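Section 5: Setting Up a Booking Account for Shared Rooms and Benches

5.1 Before you start

The Perthorpe booking system is used to reserve meeting rooms, teaching rooms, benches and work tables in all Jonberg buildings. A reservation is required for any use longer than 14 minutes. Shorter use is permitted when the space shows as free on the door panel.

To open an account you need the following:

Your staff or student number
A cost code approved by your unit
The name of the person who signs for that cost code

Visitors do not receive an account. A host must book on their behalf and remains responsible for the space until it is released.

NOTE: Accounts opened before March keep their old cost codes. Check that the code is still valid before making a first booking, as bookings made against a closed code are removed overnight.

5.2 Creating the account

1. Go to the Perthorpe sign-in page and select New Account.
2. Enter your staff or student number. Do not enter the letter printed in front of it on your card.
3. Choose your home building from the list. If you work in more than one building, choose the one where your mail is delivered.
4. Enter the cost code. The name of the signatory should appear beside it. If a different name appears, stop and contact the bookings desk.
5. Select Submit. A confirmation message is sent to your work address.
6. Open the message and follow the link within 89 minutes. After that time the link expires and the request must be submitted again.

CAUTION: Do not submit a second request while the first is still open. Duplicate requests lock both accounts, and only the bookings desk can unlock them.

5.3 Choosing a space

Each space has its own page in the system, with the opening hours, the floor plan and the name of the person in charge. Read the page in full before making a first booking. Some spaces require a short introduction, and the system will not accept a booking until that introduction has been recorded.

Table spaces are listed separately from rooms. A table booking covers the work surface only. Storage shelves, wall cabinets and adjoining tables are booked under their own entries.
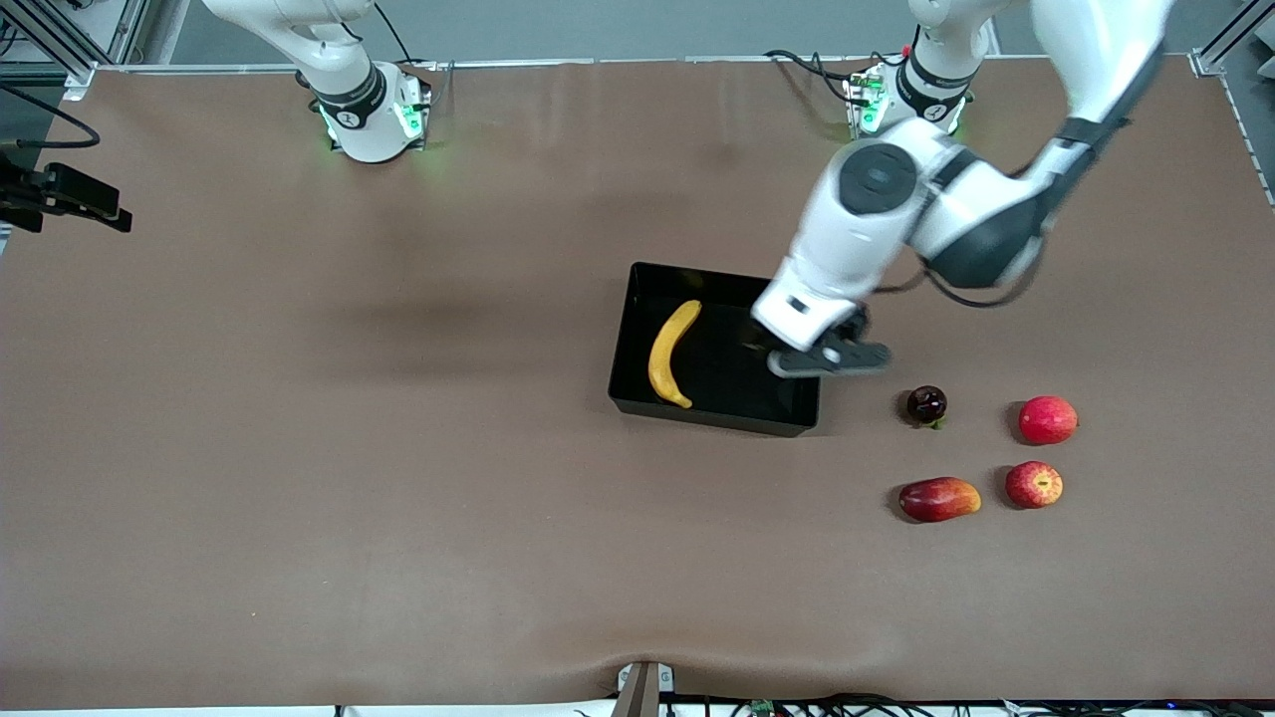
Shared Spaces and Bookings Office, Jonberg

5.4 Making a booking

1. Sign in and select Find a Space.
2. Set the date, the start time and the end time. Times are entered in steps of 5 minutes.
3. Select the space type. Leaving this field blank returns every space in the building.
4. Select a space from the results and check the hours shown at the top of its page.
5. Enter a short title for the booking. The title appears on the door panel and can be read by anyone passing.
6. Select Confirm.

Do not put personal or medical details in the title. Use a general term such as "Meeting" or "Private booking."

NOTE: Room 421 is divided by a folding wall and is listed as two spaces. To use the full room, book both halves for the same hours.

5.5 Repeat bookings

Repeat bookings may be made for one term at a time. Select Repeat on the booking page, choose weekly or every two weeks, and enter the final date. The system lists any dates that are already taken. These dates are skipped and are not added to a waiting list.

Requests that run beyond one term should be sent in writing to Corina Buzatu, with the reason for the request and the signatory's approval.

5.6 Changing or canceling

1. Open My Bookings and select the entry.
2. Select Change or Cancel.
3. For a repeat booking, state whether the change applies to one date or to all remaining dates.
4. Wait for the confirmation message before leaving the page.

CAUTION: Canceling a full series cannot be undone. The dates are released at once and may be taken by other users.

Questions about cost codes should be directed to Frans Schouten. Questions about introductions and access are handled by Gil-soo Shim. The bookings desk opens at 8:30 a.m.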